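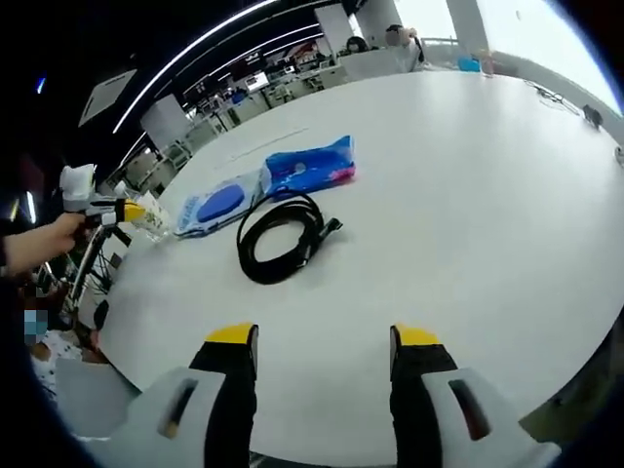 Qu'est-ce que je dois décider avant la fin du mois ? Si je prends le kit Ornura à l'achat, avec deux poignées, ou si je reste sur la location que propose Gindis.

6 octobre 2019

J'ai relu l'offre ce matin dans le train. Le kit complet comprend les deux poignées, les doigts de rechange, le logiciel d'enregistrement et une journée de prise en main. La location couvre la même chose sans les doigts de rechange, qui sont facturés à part. C'est une ligne en petits caractères à la page 9 et je l'avais manquée la première fois. À noter pour le comparatif.

La matinée est passée sur les gestes simples : approcher un gobelet, refermer les doigts, lever, reposer. On tient la poignée à la main, on fait le geste soi-même et le logiciel garde le mouvement pour le bras qu'on équipera ensuite. La gâchette demande moins de force que sur le modèle Siven que j'avais eu en prêt en décembre. Le poignet fatigue quand même. Au bout d'une heure je changeais de main, et mes gestes de la main gauche sont nettement moins propres.

Les sachets en plastique souple sont plus difficiles. Il faut pincer un coin et ne pas chercher à prendre le milieu. La notice n'en parle pas. J'ai demandé qu'on l'ajoute, on m'a répondu que la version française était en cours de révision. Les câbles, je n'ai pas d'avis arrêté. Pour notre atelier ce n'est pas prioritaire, les pièces à trier sont presque toutes rigides.

Déjeuner rapide, un plat de riz trop salé. J'en ai profité pour recopier mes notes au propre, ce que je ne fais jamais d'habitude.

L'après-midi, travail sur les réglages. L'écartement des doigts se règle dans le logiciel, par paliers de 5 millimètres. J'aurais préféré un réglage continu. Le menu est clair, les messages d'erreur le sont moins. Un code 185 s'est affiché, sans explication, et il n'est pas dans l'index de la notice. Il a disparu après un redémarrage. J'ai écrit au support pour savoir à quoi il correspond.

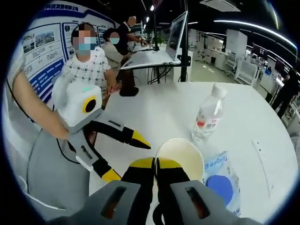 Faut-il former tout le monde à l'atelier ? Deux personnes suffisent pour commencer, et les autres pourront apprendre avec elles une fois les premiers enregistrements faits.

Côté contrat, l'entretien est assuré par Vergara. Délai de remplacement annoncé : neuf jours ouvrés. C'est long si une poignée tombe en panne en pleine série. Avec l'achat on peut garder un jeu de doigts dans le tiroir, mais pour l'électronique il faut attendre dans les deux cas. J'ai demandé s'il existait un prêt pendant la réparation. Réponse attendue par écrit.

Points encore ouverts : le format d'export des fichiers, la durée de la garantie sur les embouts, le prix de la deuxième année de licence. Sur ce dernier point, le devis renvoie à une grille que je n'ai pas reçue.

Mon avis ce soir penche vers la location, avec une option d'achat si elle est vraiment déductible des loyers. Le matériel est bon. La documentation ne l'est pas encore.

Rentré tard, le poignet droit raide. Demain, rappeler Gindis pour la grille de prix et renvoyer la fiche d'évaluation signée.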